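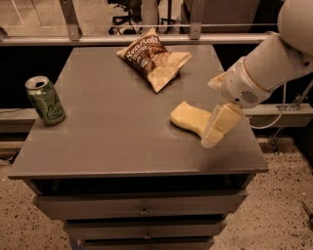

Clearing a shared surface is the second practical topic of the Stevis course in building services. Students are expected to decide what each item is before deciding where it goes. A cabinet top may hold very little and still call for several decisions: a green soda can toward the left, a bag of Sea Salt potato chips at the back, and a pale yellow item whose use is not clear from its shape. The first two are food or drink. The third must be identified before it is moved to storage.

1. Drink containers
Treat every opened can as if it still holds liquid. Lift it upright, carry it to the sink and empty it before recycling. A can left close to the edge of a surface, with other items a short gap away, should be taken first – a spill will reach everything else on the cabinet. 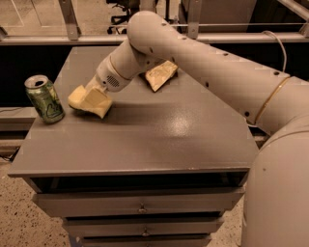 2. Snack bags
Check each bag separately. Sealed bags return to the pantry shelf. Open bags are folded and clipped if the contents are to be kept, or placed in the trash. Bags may overlap, as with the printed Sea Salt bag and the plain-looking yellow one, and the lower bag is easily missed. Do not press a bag flat to find out whether it is full.

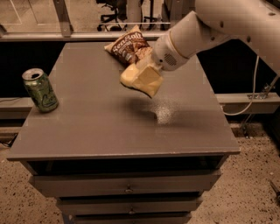 3. Drawers and top
Food is not to be stored in cabinet drawers. Once the top is clear, wipe it from back to front, including the front edge, and dry it with a clean cloth.

Assessment
Each student will clear and wipe one cabinet top in 4 minutes. The exercise carries 20 points. Questions should be directed to Amnuay Chaiyaporn, Skatmont Training Office.

Handout revised January 2020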